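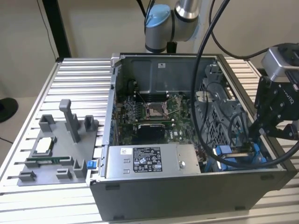 Desktop tower on its side on the slotted bench.

Hi all, I'm Amrit Hiebert and I'm putting together a choir. A small one! I need 12 singers for a run of early part-songs and a couple of new pieces, to be recorded in Landov Hall over two weekends. We start rehearsing in August, Monday evenings, and you don't have to have sung anything older than your nan's favourite hymns.

What I'm really short of is low voices. I've got sopranos coming out of my ears (lovely ones, please don't stop writing), but if you can rumble along on a bottom F without going red in the face, I want to hear from you.
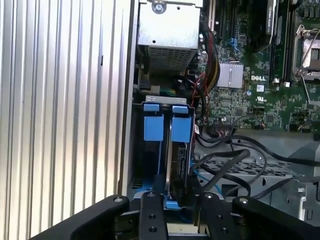 You should be able to follow a printed part, though I'm not fussy about sight-reading and I'll send practice tracks well ahead. There's a fee of $200 for each singer, plus $100 towards petrol if you're coming in from out past Grumard. It's not a fortune, I know. Supper's on me at every rehearsal, and I make a decent pumpkin soup. 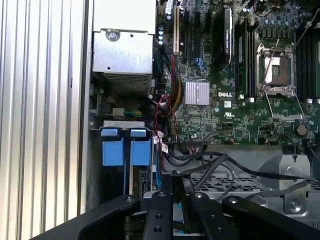

Inside the Dell: power supply and blue drive-bay handles.

We'll be singing unaccompanied apart from two numbers with viol and organ. The recording goes out on the Nekton label as a download first, then a small run of CDs if the orders are there. I'd also love a page-turner for the organist, no singing required, just a good eye and quiet shoes.

I did wonder if Monday nights would put people off, so I asked last season's lot what they reckoned.
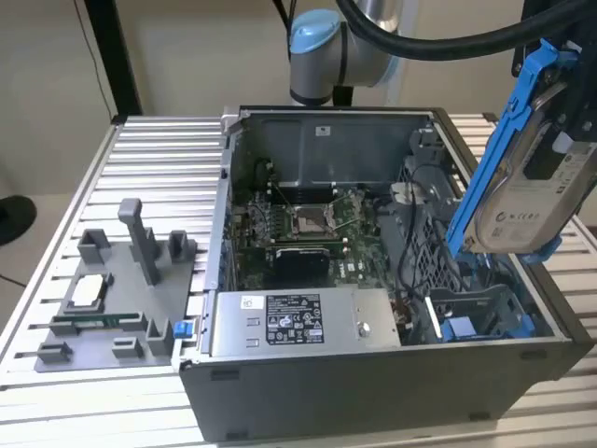 Mondays are fine by me, wrote Heo, but please can we finish by nine this time, and can the tenors have chairs.

Fair enough, nine o'clock it is, and yes to chairs. To put your name down, send me a phone recording of anything you like, a verse or two is plenty, by Wednesday, August 5, 2026. Tell me your voice part and any Mondays you can't make. Post is fine too: PO Box 3153, marked for Amrit.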